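From: Fidel Cáceres
To: Urnden household swap list
Subject: Re: Small things for the play kitchen shelf

Mehrangiz Ranjbar wrote:
> I can take a few small items for the shelf at Clidmont, but please
> say what you have before you bring it. Last time we ended up with
> three of everything and no bowls. Also, does anyone still have the
> lid for the Rashti tin? It went out in February and I have not seen
> it since.

Mehrangiz, I don't have the lid. I looked in both of my bins and in the hall closet.

I do have a few things that might suit the shelf. There is a grey bowl, so that helps with the bowl problem. I also have something red and a small red box with a light wood edge and a round wood knob on the front. The knob is an easy size for small hands. Then there is a speckled block with a green oval on it, which I think came from a set.

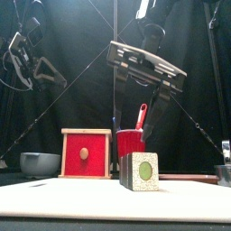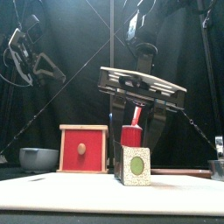 The bowl and the box can go to you for good. I would like the block back at some point - my niece asks for it when she visits. Put my name on some tape on the bottom and it should be fine.

On space, I measured the lower shelf when I was over there and got 13 inches deep, with 20 inches clear up to the next one. The box will fit with room in front of it. I would keep the bowl low down so it doesn't get pulled onto anyone's head.

I can't lend the Fanel scale this time. It needs a new battery cover and I haven't ordered one.

I can drop things off any morning before ten. If the side door is locked I'll leave the bag with the front desk and write your name on it. Let me know if you want the bowl washed first or if you run everything through the sink anyway.

If somebody else on the list has the Rashti lid, please write to Mehrangiz directly.

Fidel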